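Workshop and Bench Surfaces > White tabletops: matte or gloss for small parts work?

treadwell_k
I'm replacing the top on a 6 foot sorting table. The work is small molded parts, nearly all of them black: cases, trays, lids. They get laid out in a row, checked, and put away. The old top is dark gray and I lose things on it. I have narrowed it down to white but can't decide between matte and gloss. The Ekia sheet I was quoted comes in either finish at the same price. The room has ceiling lights only and a dark floor.

noll_bench
Matte. On gloss, ceiling fixtures reflect straight back at you, and a part with a shiny face sitting in that reflection is hard to inspect. I ran a gloss Treria top for 3 years and ended up working on a mat the whole time.

pascoe77
Disagree with the above. Gloss wipes clean in one pass. Matte white picks up scuffs from anything dark and hard, and after a few months it looks like a floor. If glare is the problem, move the light.

noll_bench
He said ceiling lights only. Moving them means an electrician.

pascoe77
A clamp lamp at the side costs less than the sheet does. Set it low and the glare goes somewhere else.

brynhildur_n
I would go with matte, with one reservation. Scuffs do show. Most of mine are gray marks left by parts being slid and not lifted, and a melamine sponge takes out the light ones. Use it sparingly, as it polishes the surface and you end up with shiny patches. If you want to refresh the whole top evenly, 800 grit used wet will do it on solid surface material. Do not try that on laminate.

treadwell_k
The Ekia is laminate, so no sanding. What about contrast at the edges of the parts? Some of my trays are black outside and white inside.

brynhildur_n
Contrast on the outline is good. The white interior is the weaker point. A tray with a thin rim can read as a black outline with table showing through it, particularly under flat overhead light. Side light helps there - the rim throws a shadow and you can see which surface is higher.

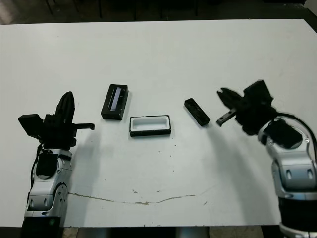

I also leave a clear gap between parts. When they touch, two black edges merge into one and you can't tell where the first part ends. A hand's width is plenty for small cases. The row doesn't have to be straight, it only has to be open enough that every outline is complete.

Brynhildur Norðdahl

pascoe77
The side light she describes is the clamp lamp I suggested. With that in place, the finish matters a lot less.

noll_bench
It matters less for glare. Gloss still shows a reflection of the part under the part, which doubles every edge. Try reading a narrow slot on a black case with a mirror image hanging off the bottom of it.

rawlins_d
Has anyone used the Rawashdeh light gray? It sits between the two and hides scuffs better than white. Mine has had 40 hours a week of use since June and I have cleaned it with dish soap only.

treadwell_k
Looked at it. Lead time was too long for me, and I want the white for finding dropped screws as well. Ordering the Ekia in matte. Will add a lamp at the left end, low, and see how the trays look before I fix it in place.

pascoe77
Get the edge banding in the same order. The batches don't always match.

noll_bench
Agreed on the banding. Tresoris stocks a matte white that was close enough on mine, if Ekia can't supply it.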